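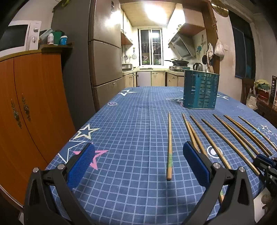
*Chopsticks on the cloth, utensil holder at the far end of the table.*

**Operators wanted for the Tikgate grip-fault study**

Our grippers have a problem, and we'd love your help catching it! Of the 3,086 chopstick pickups in our log, 704 ended in a fault we call a silent slip – the chopstick leaves the pads, but the software still reports a firm hold and the arm carries on. In December one dropped into a doorway that way and a person nearly stepped on it. Konus has paused all unattended runs until we understand why.

We have 2 paid places for people who like kitchens, small objects and stubborn bugs. You'll work by hand with the gripper tools at an ordinary table, moving chopsticks into a holder over and over, and call out every slip the moment you feel it. Hanne Overgaard matches your calls to the force log the same evening, so you'll see what your work turned up!

You'll need:

- steady hands and patience with repeats
- comfort stopping a run, even in the middle of a good one
- clear spoken English for the call-outs

No robotics background needed. Darnell Esposito teaches the stop procedure on your first Monday, and you won't start before you've practiced it.

To apply, write a few lines to Tùng Châu at Konus about something you once fixed, or tried to.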